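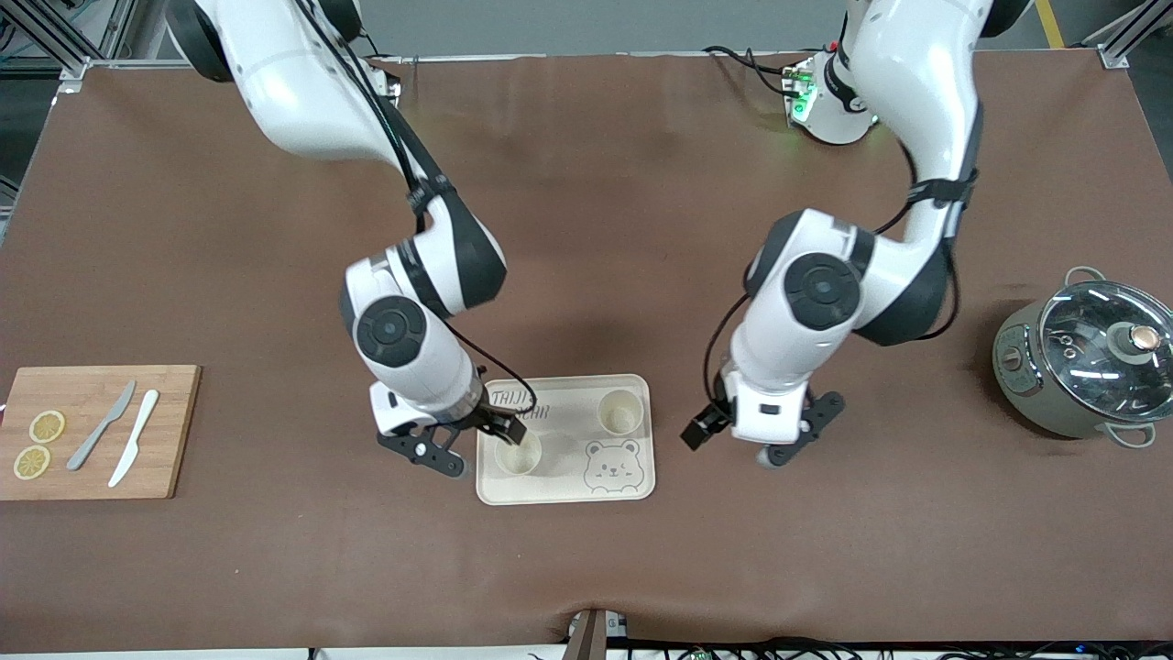
Roksolana Sydorenko started selling soup out of a rented kitchen in Gastmont when she was still working days at a dental office. She gave up the office job the following September and has cooked full time ever since.

The menu has 5 soups, and it changes when she gets tired of one. Borscht stays on all year. Customers complained the one time she pulled it.

"I thought people would want something lighter in the heat," she said. "They wanted it cold, so I made it cold. That was the end of the discussion."

Her day begins with stock. Bones go in the oven first, then into the pot with onions she leaves in their skins for color. She doesn't salt it until the soup is nearly done, a habit she picked up from Feng-yi Lu, who ran the lunch counter in Rarnarby where Sydorenko washed dishes as a student.

"Feng-yi tasted everything with the same spoon and never wrote anything down," Sydorenko said. "I write it all down. I have a notebook for beets alone."

Beets are the hard part. The ones she buys from a farm near Sornham are sweet early in the season and get earthier as the fall goes on, so the amount of vinegar changes. Last month she threw out a full batch that tasted, she said, "like a basement."

Money is tight. Rent on the kitchen is $855 a month, and she pays extra for freezer space. A quart sells for $14. She raised the price once and lost two regular customers, one of whom came back.

She sells most of her quarts by preorder, with pickup between 4 and 6. She has turned down two offers from grocery stores.

"They wanted it to keep for 30 days," she said. "My soup keeps for four. Freeze it if you need longer, but take the potatoes out. They go grainy."

Asked whether she would open a restaurant, she said no, then said she had looked at a place with 7 tables and a bad roof. The owner wanted a ten-year lease.

"I can't tell you what I'm cooking next week," she said.

Fall orders open September 3.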